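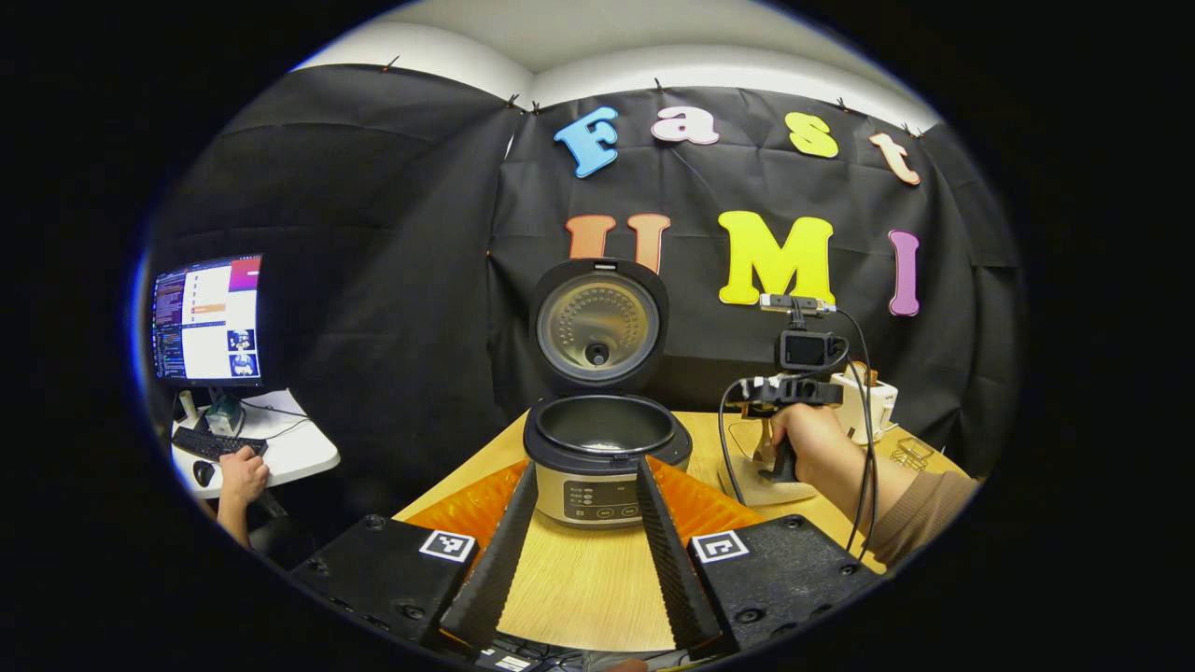 Rice cooker on the bench, lid up.

Old family papers: keeping them in one piece at home

Sooner or later every family picks someone to look after the letters, the certificates and the photo of the great-uncle with the moustache. If you're reading this, it was probably you. Congratulations. The pay is nothing and your cousins will want copies.

Where to put them
Pick a cupboard on an inside wall, in a room people live in. The shed is out, and so is the roof space, which in May is merely damp and by summer would bake a scone. Garages are for cars and for things you've already decided to lose.

Take out the metal
Rusty paper clips and pins leave brown marks that never come out. Slide a bit of thin plastic under the clip on both sides of the page, then ease it off. Staples get lifted from the back, one leg at a time. I did the Basilcombe side of the family in one evening and tore a single page – page 126 of the farm ledger, the only one anybody has ever asked about.

Sticky tape
Don't. If some helpful ancestor has already done it, don't pull it off either. Put the page in a polyester sleeve and leave it for a paper conservator, or for your heirs, who will blame you regardless.

Flattening a rolled certificate
If it's stiff, leave it alone and ask someone trained. If it opens without a fight, lay it between two sheets of clean blotting paper with a board on top and a few heavy books on the board. Then go away for a week. Lifting the corner every morning to check does no good at all, and I speak with authority.

Writing on photographs
Soft pencil, on the back, near the edge, with the photo face down on something hard. Never ballpoint. Full names, please. "Me and Nan at Kiltness" was very clear to whoever wrote it.

Gloves
Clean, dry hands are better for paper, because cotton gloves make you clumsy and snag on torn edges. Save gloves for photos and negatives, and make them nitrile.

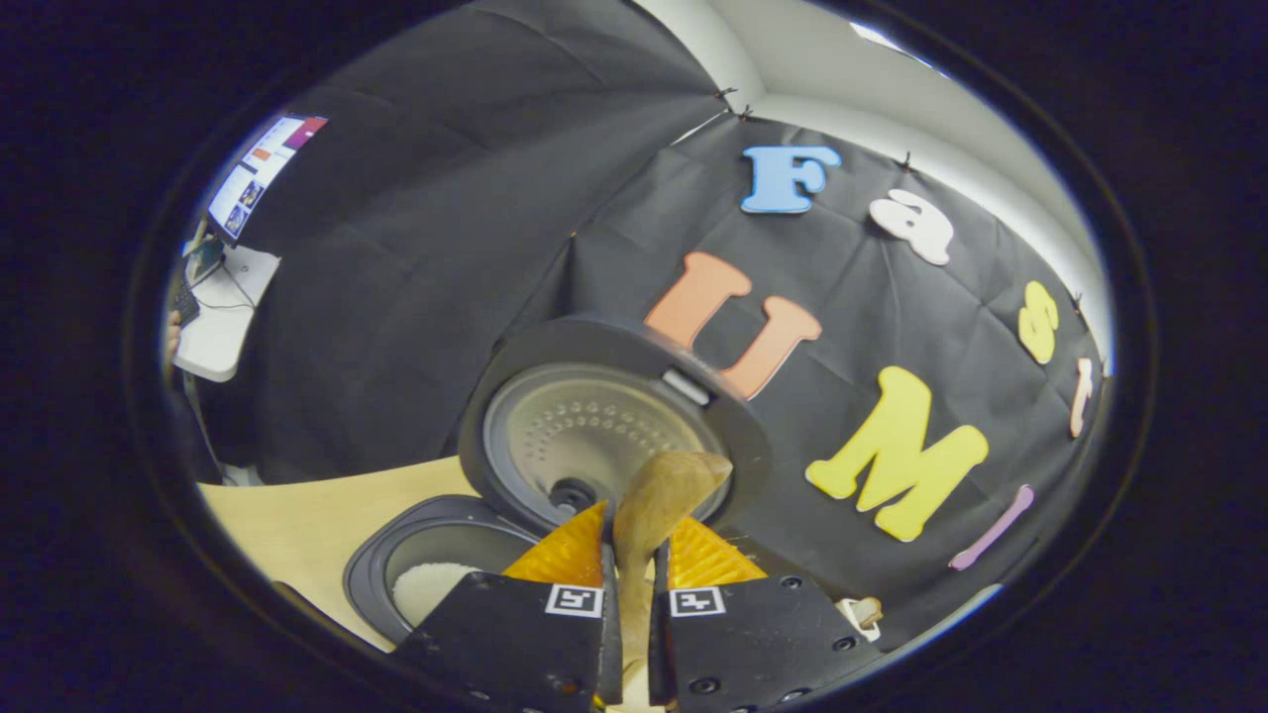 Armelle Perrin wrote in to say that the week under the books was nowhere near long enough for her grandfather's land deed, which sprang back like a roller blind. She gave it a month, with fresh blotting paper halfway through, and it now lies flat apart from one corner. She also thinks I'm too hard on garages.

I'll give her the month. On garages I'm not moving.

Boxes
Acid-free, with a lid, and not packed so tight that you need a knee to shut it. Label the end that faces out.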